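Dillinska swap room gets its second hour back

If you've walked past the old Lepik shoe store in Plultutthorpe lately and wondered why there's a line out the door at 5 p.m., I have good news for you. The Dillinska swap room is going back to full evenings in November, which means two hours of digging through shelves instead of one. I've been grumbling about the short hours all summer (ask anyone who has sat next to me on the bus), so I stopped in to find out what changed.

The short version is rent. The room lost its second hour in spring when the heating bill for the building got split up differently, and the folks running the desk decided they'd sooner close early than start charging at the door. Then the town put 1,263 dollars toward the winter bills, out of the small grants pot that paid for the bike racks last year. It covers the heat through the end of March. After that they'll have to ask again.

The rules are the same as ever. You bring in clean household stuff that still works, you take home what you'll use, and no money changes hands. There's a limit of 13 things per visit, and yes, a box of jigsaw puzzles counts as one thing if the box is taped shut. I asked twice.
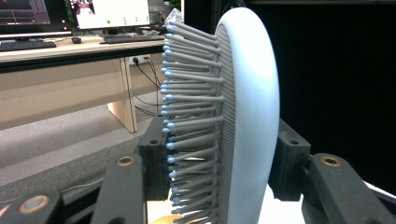
What's new is the sorting. Kitchen goods used to be piled in with everything else, and you could lose a whole visit looking for a lid. Now the kitchen shelves run along the window side, kids' things are by the radiator, and bathroom and grooming items get a table of their own near the back. Anything with a plug goes to the desk first so it can be tested. They've turned away a fair number of toasters, I'm told, and one very large bread machine that came back the next week under a blanket.

I went in for a colander and came out with a colander, a lamp and a stack of gardening magazines I'll never read. That's a pretty normal trip for me! My neighbor across the hall got a full set of soup bowls on the same evening, all matching, and I'm still a little sore about it.

The desk logged 103 visits in the last month of short hours, which is a lot of people to squeeze through a former shoe store in 60-minute slots. The line should move faster with the extra time, though I wouldn't count on it the first week. If you hate crowds, try the last half hour. The shelves get refilled as people drop things off, so you aren't stuck with the leftovers.

A few things they can't take: mattresses, car seats, open paint, and anything made of glass that's already chipped. They're also full up on coffee mugs until further notice, so please hang on to yours. They could really use curtains, rain boots in kids' sizes and working flashlights.

Parking is still a pain. The lot behind the Juren bakery is open to everybody after the bakery closes at 4:30 p.m., but leave the two spots by the loading door free or you'll get a note on your windshield. I've had the note. It was polite.

Doors open at 5 p.m. and close at 7 p.m. starting in November, with drop-offs until 6:30 p.m. Bring your own bags.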